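Section 6: Recovery, Desalination and Recording of Waterlogged Timber

This section applies to all timber recovered from wreck sites under the Isholm programme and treated at the Delness wet store. It must be read together with the site permit. Where the permit sets a stricter requirement, the permit prevails.

6.1 Before the lift

1. Confirm that the timber has been recorded in position and that its find number appears on the dive log. Timber without a find number must not be moved.

2. Attach the Tyagi tag to the lifting frame and a second, identical tag to the timber itself. Use cotton tape for the second tag. Wire and nylon cord cut into softened wood and are not permitted.

3. Check that the padding on the lifting frame is complete and that no bolt head is exposed on the inner faces.

4. Notify the vessel's deck supervisor of the expected weight of the load. Allow for the water held in the wood as well as for the frame and any attached sediment.

Caution: Carved surfaces must never bear on a strap. If the carving cannot be kept clear, leave the timber on the seabed and refer the matter to the conservator.

6.2 On deck

1. Keep the timber in its frame. Cover it at once with wet foam and polyethylene sheet, and spray it with seawater until it is placed in the transit tank.

2. Do not remove concretions, rope fragments or caulking. These are finds in their own right and are to be separated only in the laboratory.

3. Record the time at which the timber left the water and the time at which it was submerged in the transit tank. Both times go on the yellow card.

Note: The transit tank is filled with seawater from the site. Fresh water is introduced only at Delness.

6.3 Transfer to the desalination tank

1. Fill the receiving tank with equal parts seawater and tap water before the timber arrives.

2. Lower the timber on its frame with the carved or tooled side facing up. Leave a gap of at least 50 mm between the timber and the tank wall on every side.

3. Replace one third of the water each week with tap water. When the reading on the chloride meter falls below 106 parts per million for two readings in a row, change to deionized water.

4. Keep the lid closed between inspections. Light encourages algae, and growth on the surface makes later recording difficult.

Caution: The larger tanks hold more than 1,000 litres. Do not lean over the rim to reach a timber. Lower the water level and use the gantry.

6.4 Recording with the Hakero station

The Hakero station is the workstation and scanner used to make the surface record. It is located in the dry bay — no wet gloves, aprons or sample trays are to be carried past the yellow line.

1. Log in with the shift account and open the project file that matches the find number.

2. Raise the timber until the upper surface is clear of the water. Blot standing water with a damp sponge. Do not rub.

3. Scan the upper surface in overlapping passes, working from the bow end to the stern end where this is known. Where it is not known, work from the tagged end.

4. Re-wet the surface after each pass. If the colour of the wood begins to lighten, stop and lower the timber.

5. Save the scan to the project file and copy it to the archive drive before the timber is turned. Enter the file name on the yellow card.

Note: Tool marks, treenail holes and any trace of paint are to be photographed separately with a scale bar, even if they can be seen on the scan.

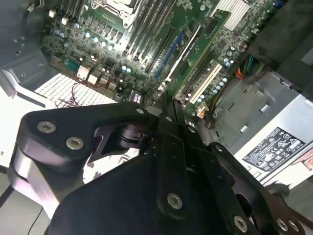

6.5 Monthly checks

1. Compare the yellow cards with the tank register. Report any difference to the collections office on the same day.

2. Test the meter against the reference solution and enter the result in the register.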